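21 August 2024

Woke before the alarm and lay there composing my speech about tissue paper, which I then didn't give. Coffee, half a peach, the bus that takes the long way past Campos. Got to the room and found Ignacio Herrero had moved the chairs again. He says the light is better. The light is the same, the chairs are worse.

The matter of the day is still the boxes. Inmaculada ordered 400 of them from Nudance back in February, in a color the catalog called Blush and the invoice called Salmon. I say peach. She has taken to saying "the orange ones" on the phone, loudly, when she knows I can hear. The lids fit if you persuade them.

Tissue paper is a humbling material. You fold it and it unfolds. You smooth it and it takes a crease in some other spot, out of spite I think. My mother could line a box with it in one go and then tie the ribbon without anybody's finger on the knot. I get something closer to an unmade bed. I spent most of the morning on this and was told at noon that crumpled is nicer anyway, so I have been crumpling badly in the pursuit of folding well.

Then foam. Ignacio is for foam. He has a speech about it too, and he gives his. A block with a proper hole cut in it, he says, and the thing just sits there and behaves. I said it looked like a slice of cake somebody had dug the middle out of. He wrote down the price per 800, which was his answer.

Lunch was a sandwich standing up. Tikell called about the ribbon – it's coming, it has been coming since last week.

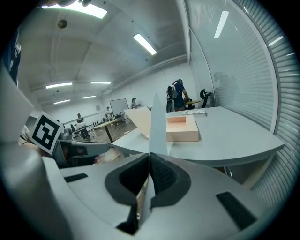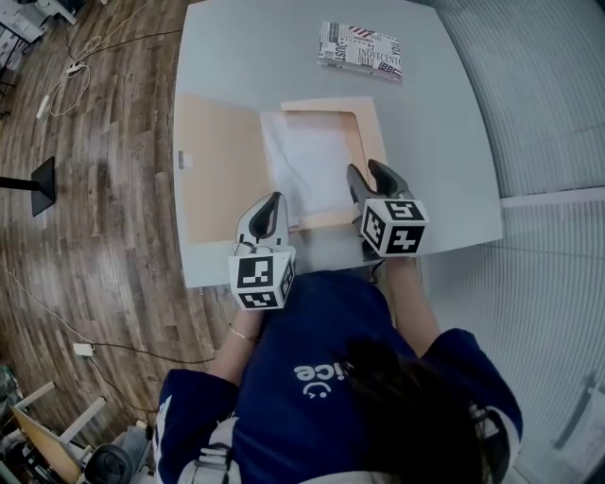 Diary, vol. 5, p. 736

I notice the blinds in both, those horizontal slats. I have dusted them exactly once and would not care to repeat it. And there are the cables on the wooden floor by the table, in the tangle I keep promising to sort out. The foam got the big curved desk, I see. Tissue got the gray table, and it is crumpled, so by today's rules it passes.

Home by seven. Told the whole box business over dinner and watched interest drain out of a face I love. Must call Stirenen in the morning about the labels, and find out who has my good scissors.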